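Why Does a T-shirt Need Folding, Anyway?

A T-shirt is a strange shape. It has a big square bit for your tummy, two stubby bits for your arms and a hole for your head. Drawers are boxes. You can see the trouble coming.

When you stuff a T-shirt in a drawer, it doesn't lie there politely. It scrunches up, and every scrunch traps a pocket of air. So a drawer that looks full of clothes may be quite full of nothing. Grown-ups find this annoying, mostly when they are trying to shut it.

Folding squashes the air out and turns the odd shape into a rectangle. Rectangles are dull, but they get along well with other rectangles, and that's how you get a pile.

Start with the shirt flat on a table. Tuck the sleeves in, then bring the sides over until the shirt is long and skinny. The colour makes no difference, although everyone has a favourite.
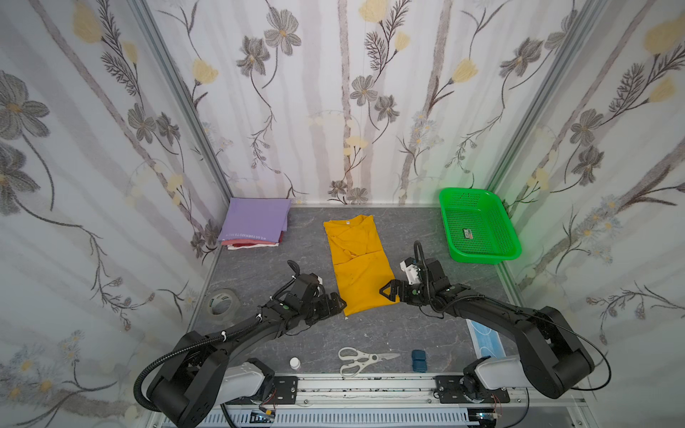 Once you have your long rectangle, smooth it with your palms. Wrinkles are tiny bends in the threads of the cloth. Cotton is very good at holding a bend, particularly if you leave it squashed overnight under a wet towel and a library book.

Now fold it up from the bottom, once or twice. Congratulations, you own a brick made of shirt.

Piles have rules of their own. A big, wide thing makes a good floor for a small thing. The other way around, you've built a mushroom, and mushrooms made of pyjamas fall over. It's also a sad law of laundry that the top you want is always at the bottom.

Try it yourself. Scrunch 6 T-shirts into a drawer and see how far it shuts. Then take them out, fold them and try again. Ask first if the drawer belongs to your sister.

Next on the Skolatgate kids' page: where the other sock goes.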